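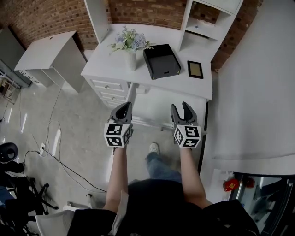
Verivura software workstream
Progress report to the Drornus fund, period from May
August 2, 2022

Summary

We have had a very good few months. The tracking software now runs from start to finish without anyone nursing it, the new calibration tool is in daily use at Clandport, and we have our first policies trained only on hand-held gripper recordings. One item, the two-handed planner, has slipped and is covered under Delays.

Tracking

At the time of our last report the pose of each gripper came from its own camera alone, and it drifted whenever the view was mostly plain wall. We now combine that estimate with sightings of the marker cubes from the head view and from the opposite gripper. The change sounds small, but it has made a huge difference to the two-handed recordings, where what matters most is where one hand is relative to the other.

The work was fiddly. Wide-angle lenses bend the markers badly near the rim, and our first detector simply threw those sightings away. The new one corrects the small patch around each candidate before reading it, so we keep far more of them. When a marker is hidden behind a finger or a piece of furniture, the filter coasts on the motion estimate and marks those samples as low confidence, so that training can skip them. 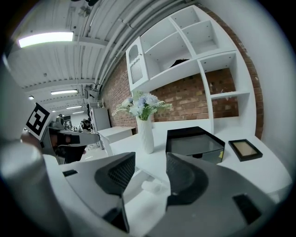
View from one gripper camera at the desk set-up, with the second gripper's marker in sight to the left.

Calibration tool

Calibrating a pair of grippers used to take 50 minutes and a good deal of patience. It now takes 14. The operator follows prompts on a laptop, and the tool refuses to finish if the lens fit is poor (it was far too polite about this in the first version!). Sampaio have asked for a copy for their own site and we would be glad to share it, if the fund agrees.

Data and training

We have more than 200 usable two-handed recordings of desk tidying and object placing. Of the early ones, 33 had to be dropped because the clocks on the two grippers disagreed. The recorder now checks the clocks before it will start, and we have not lost one to that fault again.

The first policy trained on this set can reach for an object on a desk and set it down elsewhere in simulation. It is still clumsy with flat things, where the fingers have to come in low, and it hesitates when both hands could do the job. We are really pleased with it all the same, as it had no robot data to learn from.

Delays

The two-handed planner is behind. We had meant to have collision checking between the arms finished by now, but the tracking work took priority and we think that was the right call. The checker runs, though too slowly for live use. Most of the time goes on wrist and finger shapes, and we are swapping the detailed meshes for simple rounded ones.

Next period

Finish the faster collision checker and connect it to the planner.
Move the desk policy from simulation to the arms at Clandport.
Record more flat objects, such as trays and frames.
Write up the recorder file format so that Sampaio can read our data directly.

Spending is in line with the plan and we are not asking for any change to the budget. We would like to move the planner milestone to the end of the next period and would welcome your agreement to that.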